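Home | Newsletter | Builds | Members | Back issues | Contact

WORKSHOP NOTES: THE LAUNDRY TASK

Work on the Netar controller moved in September from the bench to the laundry corner at Vommont. The bench rig had been good enough for tuning single joints, but it could tell us very little about reaching into a deep opening at chest height with the other arm hanging idle and a full load of cable on the shoulders.

The control software is split into two processes. One runs the legs and waist at 200 Hz and does nothing else. The other handles arms and hands, and passes a requested reach to the first process before it moves. Early versions let the arm move first and left the legs to catch up, which gave a visible sway at full extension. The request now carries the predicted shift in weight, and the arm waits for an acknowledgement. This costs 34 ms per reach. We can live with it.

The upper drum is the harder of the two for the wrist. The round door opens to the side and stays within elbow range, so the planner holds it as a fixed obstacle whenever the right arm is raised.

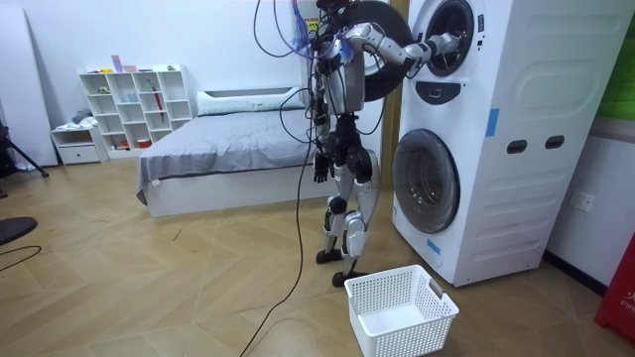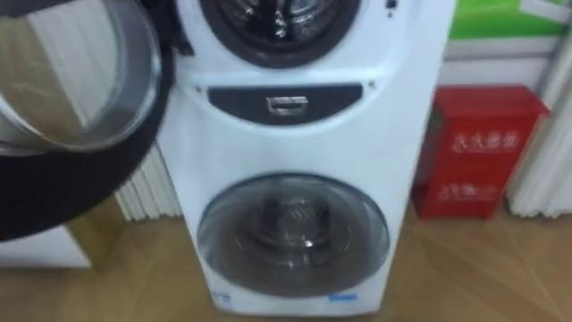
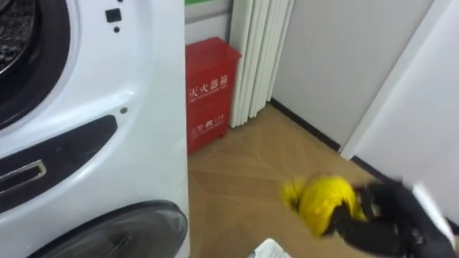

Cloth remains the weak point. The grasp routine closes the fingers to a set current and then checks whether the motors have stalled early. A thick fold stalls them early and is reported as a good grip. A single layer of thin fabric often does not, and the arm goes back for something it already has. Raising the threshold fixed the thin items and broke the thick ones. The present version takes 2 readings, one at closing and one after a short lift, and compares them. It is better, though socks still defeat it.

Vision has its own trouble with the drum. Polished metal gives false depth points, and the tinted lower door gives almost none. We now mask both by shape and drop any point which falls behind the plane of the opening by more than the depth of the drum. The mask is drawn by hand for this machine and would need redrawing for any other. An automatic version exists on a branch called Evangelista. It works on round doors seen straight on and fails when seen from the side.

Cable drag is unresolved. The run from the waist pulls a little when the robot turns, and the balance process reads it as a push. A lighter cable from Jevar is on order. Until it comes, turns are limited to half speed.

Logs now rotate after 700 MB, as the old setting filled the disk in the middle of a run. Anyone pulling the latest code should delete their local settings file first, or the old limit will stay in force. The next note will deal with the lower drum and the waist bend it requires.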